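My grandmother owned one good pot and fed eleven people out of it. I own 30 kitchen gadgets and eat cereal standing up.

The trouble began in December, when I inherited a drawer organizer from Adesuwa Anozie, who was moving to Urnier and traveling light. An organizer wants filling. By spring I had a melon baller and a second melon baller.
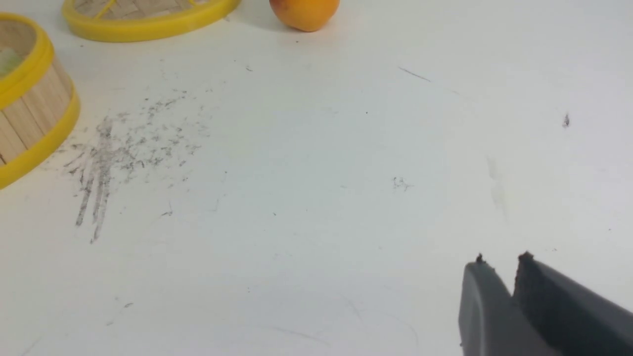 Hường Vũ, who cooks for a living, visited and asked where I kept the knife. Singular. I showed her the block, the magnetic strip and the travel set. She picked one, tested it on her thumbnail, and asked if we could order in.

We got noodles. They came with forks, which I kept.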